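Bench technician wanted for the Calis cell, Pirdale (part-time, could become more)

Hello! I'm Mohsin Bhutto and I look after one robot arm. Just the one, but it keeps me busy, and I'd like a second pair of hands before October, when I go down to three days a week.

The cell is called Calis and it lives in our Pirdale workshop. It practises bathroom jobs, mostly pressing flush buttons and putting small things down on tank lids without knocking them off. We try everything in the simulator first, and if a move behaves itself there we run it on the real arm. You'd be doing a bit of both, though I'd say the spanners come out more often than the keyboard.

A normal week means checking the joint caps and seams for grit, going over the base bolts with the torque wrench, re-zeroing the elbow (it drifts, I've given up being cross about it) and writing up whatever you find. We've logged 1384 entries in the service book so far and I do read them, so please write in sentences. Every so often a cable needs swapping and that's most of a morning gone, usually with the radio on.

The other half is keeping the simulated cell honest. If I move the tank on the bench, somebody has to move it in the model too, or the arm goes looking for a button in the wrong place. 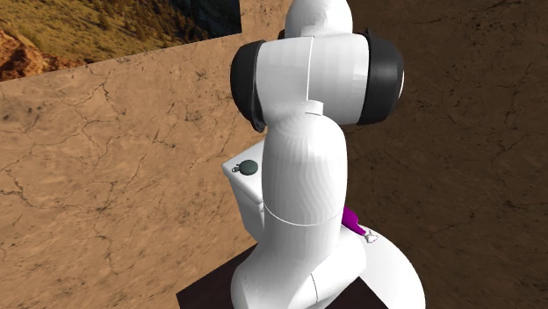 You don't need a degree. I came to this from mending lifts! What I'd like is someone who has looked after a machine of some sort for roughly 2 years, who's happy kneeling on a concrete floor, and who'll stop the arm first and ask me after. Python would be handy – I can teach you the bits we use.

It's 9 hours a week to begin with, over two mornings. Send a page about yourself to me at Nkosi, Unit 428, Flornon Road, Pirdale, and tell me about something you've fixed.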